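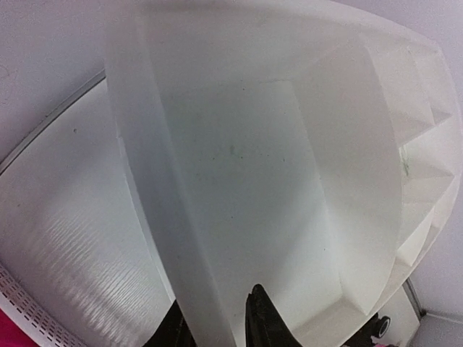 Our project is about the returns room at Plekivik in Ustel, where used plastic household items come back to be checked, cleaned and sold again. In December the company put one robot arm in this room, and our group of five students wanted to learn what it changed for the people who work there. The arm picks up the item and turns it, and a person decides on a screen what will happen with it. This division is easy to understand when one looks at a white plastic piece from the arm's own camera. The two black fingers are at the edge of the piece, and on the flat panel in the middle there are small dark specks and a short greenish streak. To a machine these marks are almost nothing, white plastic before a white wall. A worker with experience asks at once if it is dirt, mold or damage in the material, because the price depends on the answer.

How we worked

We visited the room on several mornings and stayed until the lunch break. We spoke with the workers during their normal tasks, and with two of them also after the shift. Ismael Fagundes, the shift leader, gave us the work lists from before and after the arm was installed. We did not measure the speed of any single person. This was a condition of the company and we also think it was correct. All workers except the shift leader asked us not to use their names.

What was the work before

Before the arm, each worker took an item from the cart, turned it in the hands under the lamp, wiped it, and put it on one of the shelves. One person did nearly 67 items in a shift. The workers told us that the wrists hurt after large pieces, especially the ones with thick rims, which are difficult to hold with one hand. On the other hand, they could walk and talk, and they were free to choose which item to take first. The small jokes about strange returns were a part of the day that several people mentioned to us without a question from our side.

What is the work now

The worker sits at the Cheng station, which is the name of the screen and the control box together. The arm shows the item from a few sides and the worker presses "clean", "sell", "parts" or "ask". The wrist pain is less, everybody said so. But new complaints came. The eyes are tired after the morning, mostly from pale items, and the station was first set so that a person had only 15 seconds for one decision. If the person did not press anything, the item went to "parts". The workers felt this as a punishment for being careful. After a meeting the limit was changed to 48 seconds, and the number of items sent to "ask" became higher for two weeks and then lower again.

One more change we did not expect. In the old way a worker felt a crack with the finger before seeing it. On the screen this is not possible. One woman with long experience in the room still goes to the shelf in the break and touches the items which she was not sure about. She keeps her own list of mistakes in a notebook, and the shift leader has started to use this list when he trains new people.

Discussion

The company says that no position was removed, and the work lists agree with this. Still, the two persons who left during the winter were not replaced, and we could not find out if there is a connection. Our opinion is that the arm took the heavy part of the job and left the part with responsibility, but the pay group stayed the same as for carrying and wiping. The workers brought this up in their last meeting with the management and had no answer when we finished writing.

We recommend a table beside the station where an item can be put for touching by hand, a darker wall behind the pale items, and a change of task every two hours. The first one is already tried.

Our weak point is the small number of workers and that we saw only the morning shift.

Comments

Liam Heffernan: Good report. Did you ask the evening shift about the dark wall? In our warehouse we painted one gray and the complaints about tired eyes went down, but then the gray items were the problem.

packer_ines: 15 seconds is crazy for a stain. I do the same job in another place and we have no limit at all.

Group reply: Thank you both. We did not speak with the evening shift, we hope the next group can do it.

Cluvent Student Projects | Contact | Copyright by the authors | Back to top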